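Tristesau Puts Its Name to a Gray Towel, and Asks Buyers to Doubt It

Toy library operator publishes plain cleaning advice for puzzles, and takes issue with the "deep clean" kits it used to buy

Tristesau, which runs a lending library of puzzles and tabletop games for schools and community centers, today released its first set of cleaning guidelines for members. The guidelines run to 2 pages. They recommend a dry microfiber towel for most plastic puzzles, a barely damp one for sticky hands, and nothing else.

The company says it is aware that this is thin material for an announcement. It is making one anyway after a year in which members kept asking which spray, wipe or foam they ought to be buying, and after a look through its own supply closet turned up products that staff could not defend.

"I signed the orders for those kits, so I can't be too grand about it," said Shahla Yazdani, who manages the collection. "We had a foam that promised to restore color. Restore it from what? A sticker is either on the cube or it's worn off. I asked the supplier for test results and got a brochure."

The lending collection holds 3000 items. Twisty cubes are borrowed more than anything else, and they come back with the most fingerprints. They are also the items where a wet cleaner can do harm. Liquid gets between the moving parts, and stickers can lift at the corners. 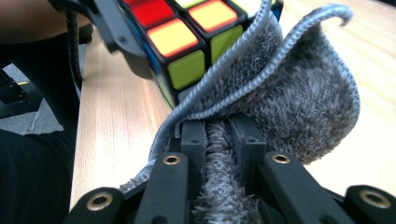 A gray microfiber towel with a lighter bound edge, and a Rubik's cube just behind it.

The towel the company prefers has a long, shaggy pile. Gumaro Ibarra, whose firm Ibarra supplies towels to the library, was invited to comment for this release and was more cautious than a supplier might be expected to be.

"A towel picks up dust and skin oil. I sell towels and that's what I'll say about them," Ibarra said. "If somebody tells you a towel kills germs by itself, ask them how they measured it. And wash the thing. People wipe forty puzzles with one towel and then wonder why the last one feels greasy."

The guidelines ask members to do the following:

Shake the towel out before using it.
Wipe one face at a time, in one direction, and turn to a fresh part of the towel for each new face.
Fold a corner of the towel over a fingertip for the gaps between rows. Do not push a knife, pin or toothpick into them.
Leave a lifting sticker alone and report it when the puzzle is returned.
Wash towels apart from cotton, without fabric softener, and let them air dry.

There is no instruction to solve a cube before returning it. An earlier draft had one. Michalis Karamanlidis, who checks in returns at the main desk, had it taken out.

"A scrambled cube is a clean cube if you've wiped it," Karamanlidis said. "I've had kids in tears because they thought they'd be charged for not solving it. We never charged anyone. There was a sign, though, and I can see how they read it that way. The sign is gone."

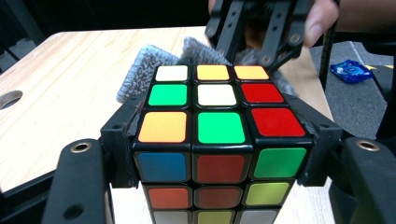 A Rubik's cube in mixed order, with stickers in white, yellow, green, red, orange and blue.

Tristesau makes no claim that the new routine will extend the life of its puzzles. It has kept repair records, but they were kept by different people in different ways, and Yazdani does not think they would support a number. The company will begin logging damaged stickers and stiff mechanisms on a single form in December. The first 600 returns entered on that form will be compared with whatever older records can be matched to them. If the comparison shows nothing, the company says it will report that too.

Not everyone at Tristesau is persuaded. Eustaquio Orozco, who handles purchasing, argued during drafting for keeping one mild spray on the approved list, mainly for puzzles that come back from after-school programs at snack time.

"A dry towel doesn't move jam," Orozco said. "They say damp towel. Fine, I've tried a damp towel. Sometimes it takes the jam and sometimes you're just spreading it around. I'd like to see them do a full bin before they tell everybody it's settled."

His objection appears in the guidelines as a note under the section on sticky residue. Members with a puzzle that will not come clean are asked to bag it and send it back as it is.

The guidelines are free and may be copied. Paper copies will go out with the next round of loans, and members who still have unopened cleaning kits from Tristesau may return them for store credit. The company would prefer that they not be used on anything with stickers.

About Tristesau
Tristesau lends puzzles, board games and building sets to schools, libraries and community centers. It does not sell cleaning products.

Contact
Julián Vallejo, Press Office, Tristesau

Related items
Tristesau ends late fees on jigsaw loans
Bemus building sets return to the catalog after parts check
Why we stopped lending Jorix magnetic tiles to under-fives
Missing pieces: what to do before you call the desk
Snack time and shared games, a note for program leaders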